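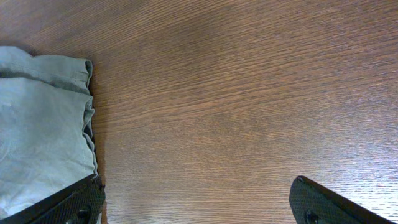

Akinyi Rotich asked whether a wool blanket can be washed at home at all, or whether it must go to a dry cleaner. Most can be washed at home. Read the care label first; if it says dry clean only, follow it and stop at this point.

Washing a Wool Blanket by Hand

What is needed
A bathtub or a large basin
Liquid soap made for wool
Two large towels
A flat drying rack

Preparing the blanket
Shake the blanket outdoors to remove dust and hair. Check both sides for stains and loose threads. Test for color loss by pressing a damp white cloth against one corner. If color comes off on the cloth, wash the blanket in cold water only, and separately from other items.

Washing
1. Fill the tub with cool water and stir in the soap. Use the amount given on the bottle.
2. Lower the blanket in and press it down until it is fully soaked. Leave it for 15 minutes.
3. Press gently with flat hands. Do not rub, twist or scrub - wool fibers mat together when handled roughly, and the blanket will shrink.
4. Drain the tub and refill it with water of the same temperature. Repeat until the water runs clear.
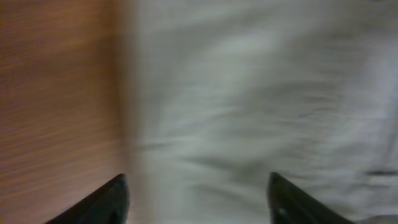 Household Textiles Section, Brustura Extension Office

Drying
Press the water out against the side of the tub. Lift the blanket with both arms underneath it, as wet wool stretches under its own weight. Lay it on a towel, roll the two up together, and press along the roll. Repeat with the second towel.

Spread the blanket on the rack and ease it back to its original shape. Keep it away from radiators and direct sun. Turn it once the upper side feels dry. A heavy blanket may need 2 days.

Storage
Fold the blanket only when it is completely dry, and store it in a cotton bag. Plastic bags hold moisture and should not be used. Blankets put away in February should be taken out and aired before the following winter.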